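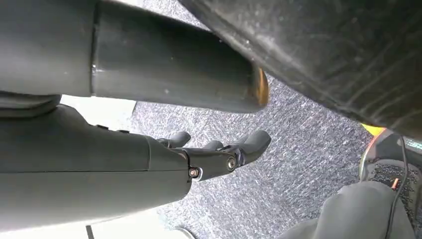 Sotura opens its card sorting desk to members

Friday, August 6, 2021. We're so happy to share this one! Starting today, any Sotura member can bring in a pile of loose cards and sit down with us to get it sorted (chairs and coffee included). I've been pestering everybody here about this since February, so forgive me if I gush a little.
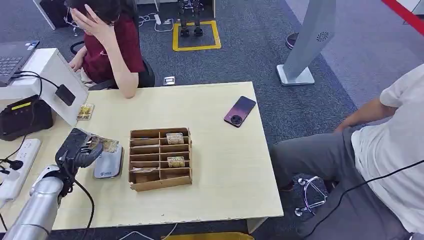
Cards in the wooden organizer, with a phone on the same table and a laptop on a white stand.

Sessions run in groups of three, and we have 17 spots in the first round. To grab one, stop by our Arsenault office or call the front desk and ask for extension 376.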